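November, Heft 2, Fermentation Gemüse

8:40
Kühlraum 6 Grad, soll 4. Tür gestern nicht richtig zu? Dichtung unten links klemmt wieder, mit Lappen abgewischt, jetzt ok. Nochmal nachschauen nach dem Mittag.

Ansatz Trilach von letzter Woche aufgemacht. Geruch sauber, leicht nach Apfel, kein Kahm. pH 3,7. Das Salz scheint also zu passen, 30 g auf den Liter, wie im alten Heft. Bei den Gläsern mit Knoblauch ist die Lake trüb, bei denen ohne fast klar. War letztes Mal auch so. Blau angelaufen ist diesmal keine Zehe.

Cekadum-Gläser: Deckel schließen schlecht, zwei Bügel verbogen. Zurückbiegen bringt nix, hab ich probiert. Neue Gummis bestellen, die roten, nicht die durchsichtigen. Die durchsichtigen werden nach dem zweiten Auskochen hart.

9:30
Auberginen Charge Bilyk. Kiste aus der späten Lieferung, kommen aus dem Folientunnel, deshalb überhaupt noch was da. Schale fester als im September, Kerne dunkler. Zwei aufgeschnitten zum Probieren: innen schon leicht schwammig, roh bitter. Müssen auf jeden Fall erst blanchiert werden. Die Minis aus der selben Lieferung sind besser, dichter, kaum Kerne.

Größte aus der Kiste: 204 g nach Putzen. Minis alle unter 50 g. Für die Gläser nehme ich nur noch Minis, die großen längs halbieren und pressen.

Ablauf heute:
Stiel ab, Kelch dranlassen bei den Minis (hält besser zusammen)
Tasche einschneiden, nicht durch
Salzwasser, kochend, 8 min Minis, große 12
raus, auf Gitter, abkühlen lassen
pressen über Nacht, Brett + Wasserkanister

Frage an alle, die mit dem Topf arbeiten: wer stellt den Deckel immer auf die Waage? Die zeigt danach Mist an und muss neu tariert werden. Bitte lassen.

11:15
Blanchiert. 8 min bei den Minis war zu lang, die letzte Ladung nur 6, die ist deutlich besser. Fester am Stiel. Also 6 notieren. Bei den großen waren 12 richtig, mit Stäbchen getestet, geht gerade so durch.

Farbe: Kochwasser braunlila, Schalen verlieren viel. Mit Schuss Essig im Wasser bleibt die Farbe etwas besser, aber dann kommt die Gärung langsamer in Gang (Vermutung, beim Ansatz im Oktober hat es zwei Tage länger gedauert bis Bläschen kamen, kann auch an der Temperatur gelegen haben). Diesmal beides paralell: ein Satz mit Essig, einer ohne. Beschriften!! Im Oktober stand auf drei Gläsern gar nichts.

Füllung: Karotte grob geraspelt, Knoblauch, Petersilie, bisschen Sellerieblatt. Schärfe nur bei der Hälfte. Karotte nicht zu fein, wird sonst Brei und quillt aus der Tasche. Dill weglassen, der hat beim letzten Mal alles übertönt.

13:50
Kühlraum 4 Grad, gut.

Rohe Reste: die unblanchierten nicht in den Kühlraum, bekommen Kälteschäden, Dellen und braune Flecken. Hatten wir schon mal, halbe Kiste weg. Lieber im Gang bei 12 Grad lagern, dunkel, und einzeln hinlegen. Druckstellen sieht man am ersten Tag kaum, am dritten umso mehr.

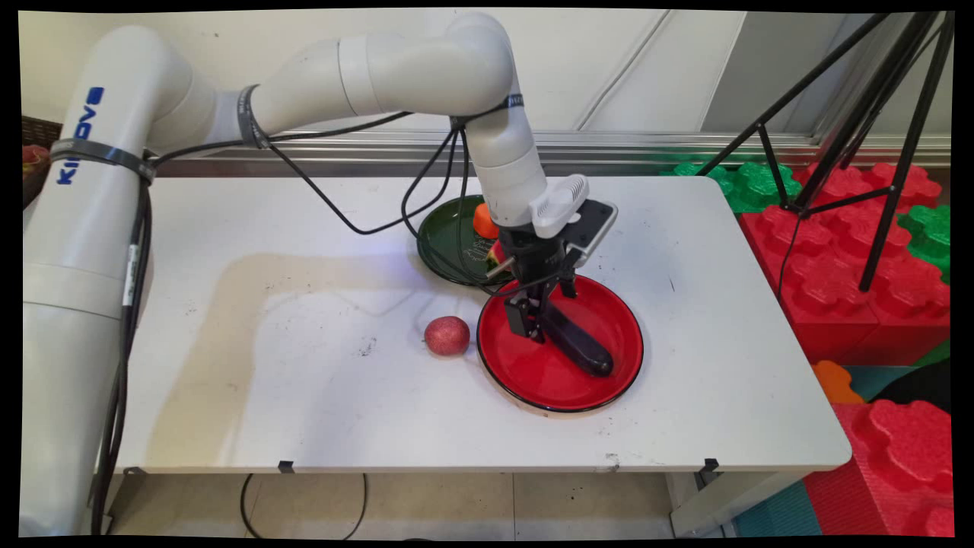

Max. vier Tage so, danach verarbeiten oder weg damit. Was weich wird, geht in die Paste: im Ofen ganz backen, bis sie zusammenfallen, Schale abziehen, abtropfen. Abtropfen wirklich lange, sonst trennt sich das im Glas.

Paste Testglas vom letzten Mal: schmeckt flach. Mehr Salz oder länger stehen? Erst mal länger stehen lassen, noch eine Woche, dann nochmal probieren. Nicht beides gleichzeitig ändern.

15:20
Lake angesetzt, 30 g/l wie oben, Wasser vorher abgekocht und kalt. Zwei Lorbeer, Pfefferkörner, Piment diesmal draußen gelassen. Steht abgedeckt neben der Spüle, bitte nicht wegkippen, ist kein Putzwasser.

Offen:
Gummis Cekadum bestellen
pH-Streifen fast leer, Pufferlösung fürs Messgerät auch abgelaufen
Türdichtung Kühlraum melden
bei Bilyk fragen ob noch eine Lieferung Minis kommt, sonst ist nach dieser Charge Schluss
Morgen früh: pressen beenden, füllen, zubinden mit Selleriestängel (kurz überbrühen, brechen sonst), einschichten, beschweren. Raumtemperatur 3 Tage, dann kalt. Waage vorher tarieren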